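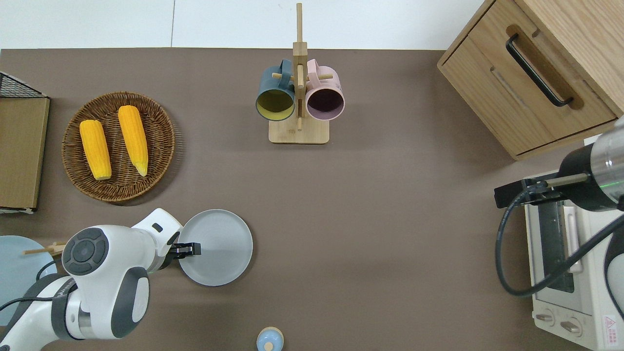 Section 4. Setting up your reptile hide box and getting it through the first month

If you've gotten this far, your Hesora hide box is unpacked and you've picked a corner of the yard for it. Good. I'm Junhao Liang, I put these guides together for the Brokdale backyard reptile group, and this is the section I get the most email about, so I've made it longer than the last version. Grab a coffee and read the whole thing once before you dig anything!

What you need

The box itself, both lid clips, the drain mat, a trowel, a bucket of dry leaf litter and a few flat stones. I use the Ghauri drain mat because it cuts easily with kitchen scissors, but the one packed with the box is fine too. You don't need the heat pad for an outdoor setup. Leave it in the carton.

Placing the box

1. Pick a spot that gets morning sun and afternoon shade. I like the east side of a fence or shed, tucked in by some low shrubs.

2. Dig a shallow tray in the soil, a little wider than the box. You want the entry hole to end up level with the ground or just above it. Lizards will climb to get in, but the small ones seem to give up on a tall step.

3. Lay the drain mat in the tray, bumpy side down. Press it flat with your hands.

4. Set the box on the mat with the entry hole facing away from your usual path. Mine faced the back steps for a whole summer and the only tenant I got was a toad (a very nice toad, but still).

5. Push soil up against three sides and leave the entry side clear.

6. Fill the inside about halfway with leaf litter. Don't pack it down.

7. Close the lid and snap both clips. You should hear each one click. If the left clip feels stiff, take the lid off, turn it end for end and try again – it only seats properly one way, and the arrow molded under the rim is really easy to miss.

8. Put the flat stones in front of the entry for basking.

Note: The serial number is under the lid. Boxes numbered 1472 through 1889 shipped with the older, shorter clips. They work fine, but add a stone on top of the lid if you have raccoons.

CAUTION: Check the ground before you kneel down or reach into anything. Leaf piles, boards and stacked pots are exactly where snakes like to rest. Wear closed shoes and thick gloves, and use the trowel, never your fingers, to lift things.

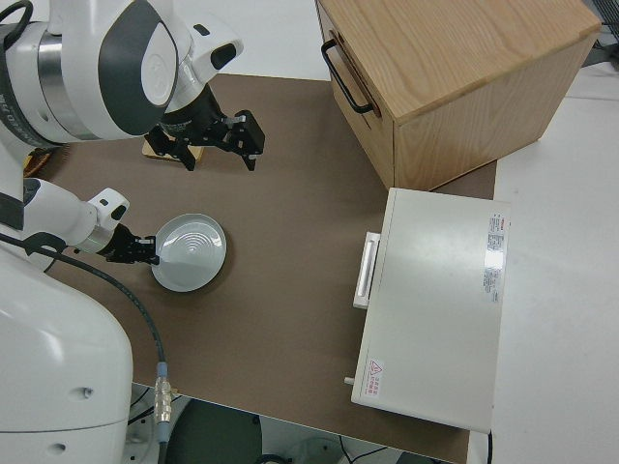 Plate, wooden block and grippers at the table.

Setting up the log

The box comes with a Skesine log card, and I'd love it if you used it. Write down the time of day, the weather and what you saw. A plain "brown, smooth, short legs, went under the stone" is way more useful to us than a guess at the species. Our group file has around 200 cards in it now and the ones I go back to are always the ones with sloppy handwriting and good details.

1. Clip the card somewhere dry, such as inside the shed door.

2. Look at the box from a few steps back, once in the morning and once before dusk. Binoculars help a lot.

3. Leave the lid shut for the first month. I know! I peeked on day two with my first box and then had nothing to write down for ages.

4. After the first month, you can open the lid for a quick check. Stand behind the box, undo the clips and tip the lid toward you so that it stays between you and the opening.

CAUTION: If there's a snake inside and you aren't completely sure what it is, lower the lid gently, leave the clips undone and walk away. Keep kids and dogs indoors and call your local wildlife service if it settles in near the house. Please don't try to move it yourself. If anyone gets bitten, call emergency services right away and keep the person still.

Cleaning

Once a year is plenty. I do mine in April, on a mild afternoon when there's been no activity on the card for a week. Tap the side of the box, wait a few minutes, then open it as described in step 4. Scoop the old litter out with the trowel, rinse the box with plain water and let it dry in the sun. No soap and no bleach – reptiles are sensitive to both, and the smell hangs around forever in that plastic. Fresh litter goes in last, and then you can close the clips again.

If the box smells sour or the litter looks matted, your drain mat is probably clogged. Section 5 covers lifting and replacing it.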